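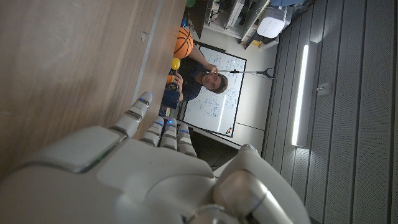
I went to the open day at the robotics lab in Pamville in October, mostly to find out how people teach a hand like this to pick things up. I sort parcels for a living and I have been hearing for years that a machine will do my job, so I wanted to look at one up close. The hand has four fingers that I could see well from behind, white with darker gray bands at the joints, and small blue lights at some of the knuckles. Across the wooden table from it a young man in a navy T-shirt was holding a long gray reacher-grabber, the kind with a two-pronged claw on the end, and had his other hand on a dark blue container. There were balls set out along the far side of the table, from a small yellow one up to a basketball.

The lab is on the second floor of an old office building behind the bus station. Parking is bad. I left the car at the Baleck garage and walked over, which took longer than the map said because the footbridge is closed. Visitors signed in downstairs and went up in groups of 14. Mine was the 2 p.m. group, and it was mostly parents with teenagers.

The project is called Jornilberg. It was explained at the start and then again in the handout, and I understood the handout better. They want a robot that can tidy a room it has never been in before. To get there they need a great many recordings of ordinary objects being moved around, in different light and on different tables, and so most of the work is moving things, writing down what happened, and putting them back. One of the staff told us they had set a target of 1,000 recordings for the summer and ended up with 1,399. I asked how many of those were any good. She said most of them were usable, and that the bad ones get kept too, with a note on them.

I had expected the robot to be faster. In the first try we watched, it reached for a ball, stopped short, waited, and then went on. It closed its fingers one after the other and lifted. The second try went worse and the ball rolled off toward the wall. One of the teenagers went after it. They set it up again and ran the same thing, and that time it worked, though slowly enough that the man next to me had time to ask me where I had parked.

The part I keep thinking about is the reacher-grabber. My aunt has one for getting cans off the top shelf, and it is a plain squeeze handle with a claw. The staff use it too. I was told that you learn a lot about gripping by trying it with only two prongs, and that a person with a grabber gets clumsy in some of the same ways a robot does. You can't feel what you have hold of, so you squeeze too hard or not enough. After the demonstration we were allowed to try it ourselves. I got the small yellow ball on my second attempt and never managed the basketball at all. It's too wide for the claw.

There was a whiteboard on the wall covered in equations and little diagrams. I asked about one of them and got a long answer about friction that I could follow for the first half.

Questions took up the last part of the visit. A parent asked if the robot could fold laundry. It can't yet. Someone wanted to know what happens when a person walks into its path, and we were shown the stop button, which is red and bigger than I thought it would be. I asked about parcels. The answer was that boxes are easier than bags, and that soft bags with something heavy sliding around inside are a real problem. I could have told them that. Those are the ones I drop, too.

On the way out there was coffee and a table of leaflets from a company named Tóth that makes conveyor parts. I took one for work. The coffee was gone by the time our group got down there, so I had one at the bus station.

They plan to open again in the spring, and sign-up is through the lab's own page. Go in an early group if you can. The room gets warm, and the handout had run out by the time the group after ours came up the stairs.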